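Sonntagmorgen, halb sieben, und ich stehe im Schlafanzug in der Küche und wiege Mehl ab. Wer mich von früher kennt, lacht jetzt, ich weiß! Vor einem Jahr habe ich um diese Zeit noch nicht mal gewusst, dass es draußen hell sein kann.

Schuld ist der Sauerteig. Den Ansatz habe ich im Juli von Constanza Saavedra bekommen, in einem alten Gurkenglas, mit der Ansage: jeden Tag füttern, nicht verhungern lassen. Ich habe ihn Makori getauft (fragt nicht) und er wohnt seitdem neben dem Toaster. Im Urlaub durfte er in den Kühlschrank, das hat er mir drei Tage lang übel genommen.

Mein Rezept ist inzwischen ziemlich simpel: 300 Gramm Roggenmehl, dazu ein guter Schwung Weizen, Wasser nach Gefühl, Salz, fertig. Das mit dem Gefühl hat gedauert. Die ersten Brote waren Ziegelsteine, eins haben wir ernsthaft als Türstopper benutzt, und beim vierten ist mir der Teig über Nacht aus der Schüssel gekrochen und hat sich mit dem Geschirrtuch verbunden. Das Tuch habe ich weggeworfen. 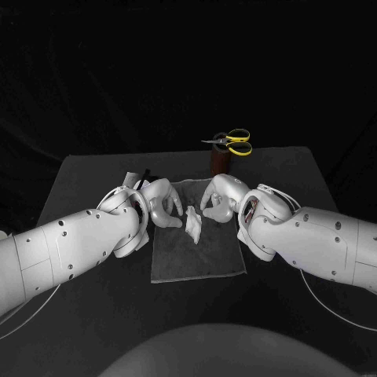
Zwei weiße Roboterarme, dunkelgrauer Tisch, schwarzer Stoff dahinter.

Was mir wirklich geholfen hat: weniger kneten! Ich hab am Anfang geschrubbt wie eine Wilde, dabei will Roggen eigentlich nur kurz verrührt werden und dann seine Ruhe. Und ein gusseiserner Topf, den ich auf dem Flohmarkt für wenig Geld mitgenommen habe und der so schwer ist, dass ich ihn einfach im Ofen stehen lasse.

Beim Anschneiden bin ich leider immer noch zu ungeduldig. Man soll ja warten, bis das Brot komplett ausgekühlt ist, aber mal ehrlich, wer hält das aus, wenn die ganze Wohnung so riecht? Butter drauf, Salz drauf, im Stehen essen.

Nächste Woche probiere ich eins mit Walnüssen und vielleicht ein bisschen Honig. Falls jemand einen Ableger von Makori möchte, schreibt mir in die Kommentare, Gläser bitte selber mitbringen, meine sind alle voll.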